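Gallery: The Room With the Railing

Devden, October

Somebody at Panagiotou asked to see what we have been doing with the big room, so I have put a few pictures up. If you came for the finished interior, Zulema Benítez tells me it is coming, and she has been telling me that with great confidence for 6 weeks.

The short version is that we moved in with more things than places to put them. The room has good bones: white walls, daylight, a mezzanine that makes everyone feel slightly more important when they stand on it. What it lacked was any agreement on where a thing lives. Craig MacBrayne's approach was to open a drawer and look hopeful. Zulema's was to make a list, which ran to 3 pages and was then put in a drawer.

Click any picture for the larger version, assuming the page is in the mood.

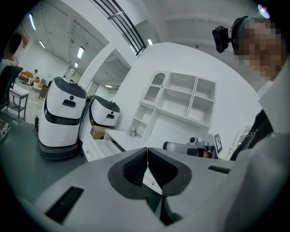

The counter corner. A full set of shelves with nothing on them, and a cardboard box on the cabinet underneath. The drawer is open, naturally.
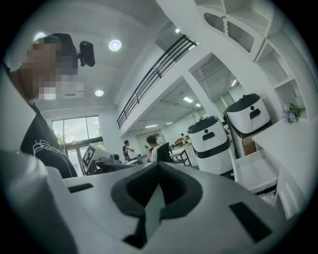 Trees in the window, downlights overhead, and the mezzanine railing going off on its diagonal. Shirt says Heartbeat.
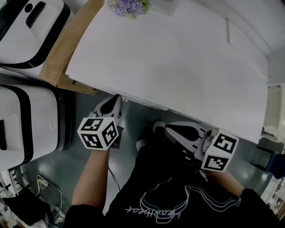

The big white board and its flattened cardboard, with lavender-purple flowers at the top. The flowers are artificial and therefore thriving.

We have since had a long talk about shelving. My position is that a shelf is for putting things on. Craig feels a shelf should be allowed to breathe, and he has offered to label the compartments first so that we know what we would be putting there if we ever did. The labels are ordered from Jarneck under order number 591, should anyone wish to chase them for us.

The tabletop stays green. I was outvoted on this and I have made my peace with it, mostly by looking out of the window.

Still to do: a proper home for cables, a rug that both of them can stand, and a decision about cardboard. Zulema wants it flattened and gone. Craig says you always need a box the day after you throw one out, and I am sorry to report that he has been right twice.

More pictures when the labels arrive. The old gallery from the Dotport rooms is still up under item 3525 if you want to see how we kept house before.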